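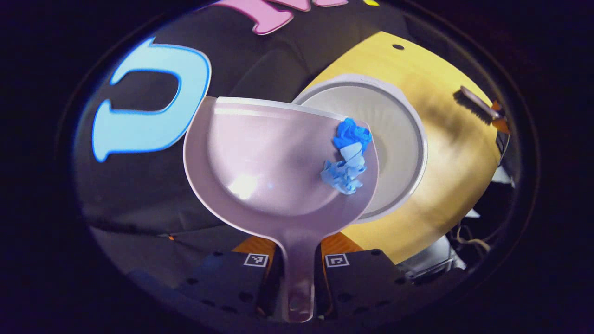

Re: Basbridge and Tustance, the new ferry deal

Eifion Yorath wrote:
> I don't see why everyone is so excited. The two
> governments signed something just like this 9 years
> ago and the border post at Bellis still shuts at 4.

Fair point about Bellis, Eifion, but I think you're being a bit hard on them! The old agreement was two pages of nice words and a handshake. I read the new one last night (all 66 pages, my eyes hurt) and it has real money in it, plus a joint council that has to meet every March whether the ministers are getting along or not.

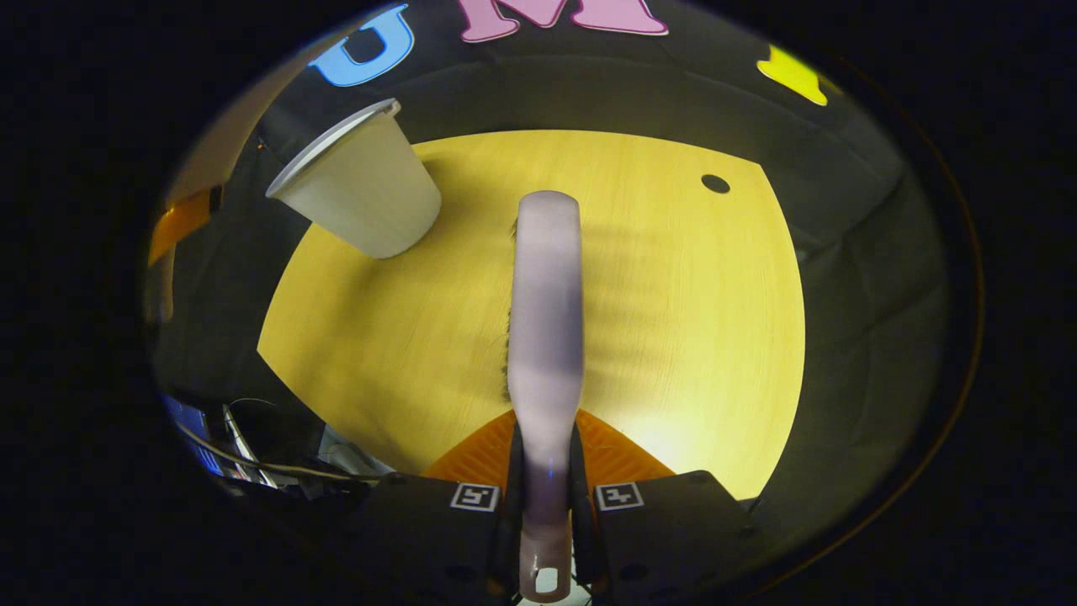 What bugs me is the fishing part. Tustance gets 955 permits and I couldn't find a number for Basbridge anywhere, just a line saying it will be "settled in good faith." We all remember how good faith went last time. My guess is their foreign minister wanted the photo before the election and left the hard stuff for later.

Did anybody catch the Finomari radio interview with her? I missed the first half and would love a recording if one of you has it.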